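The plain surface: choosing and keeping a white worktop

Humaira Siddiqui

A white surface has one practical advantage over every other colour. Dust, crumbs and residue are visible on it, so it gets wiped. On a speckled or dark top the same residue can stay for a week. The disadvantage is the same fact seen from the other side, and most complaints about white tops come down to it.

Before buying, look at the surface in the room where it will be used, first in daylight and then under the evening lamps. A single sheet of white will rarely look like one colour. It tends towards cream near a warm bulb and towards blue-grey where the light falls away. Two whites that match in a showroom can differ clearly at home, and the difference is easiest to see across a wide, bare area. 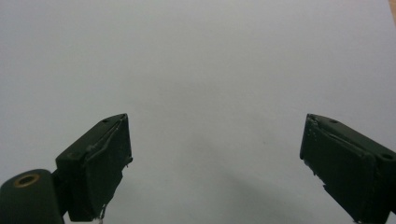 Matt or gloss

Gloss reflects fittings and shows finger marks. Matt hides both but holds fine dirt a little longer. For a washstand or utility top I would take matt, or a satin finish if the maker offers one. Sorwood lists 7 whites in its current range, of which three are properly matt. Olent sells fewer, and its samples are large enough to be useful, at 200 mm square. Anything smaller should be laid on white paper and judged with caution, as the eye compares it with whatever is next to it.

Thickness matters less than support. A thin top fixed along its full length will stay flat. A thick one resting on two brackets may not, and a slight dip near the basin is where water will collect.

Soap

The usual cause of marks on a washstand is bar soap. Coloured bars are the worst, particularly reds and pinks. The underside stays damp, softens and leaves a ring, which dries hard and carries some of the dye with it. Warm water on a soft cloth removes it on the same day. After that, leave the wet cloth on the ring for a few minutes before wiping. Scouring powder will lift the ring and the finish together.

A ridged dish solves most of this – the bar needs air beneath it and a drain for the water. The Győri dish, at 154 mm long, takes a full-size bar with room at each end. The Stusus is 63 mm wide and suits a narrow ledge, though a broad bar will overhang it. Both should be rinsed weekly.

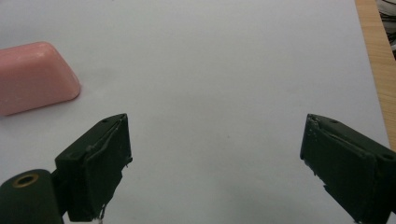
A pink block with rounded corners on a white surface. Pale tops show soft shadows as well as marks.

Keep bars away from the back edge, where the sealant joins the wall. Soap residue there is difficult to reach and discolours the bead. If the bead has already turned, cleaning seldom restores it. Cut it out, dry the joint overnight and run a new one.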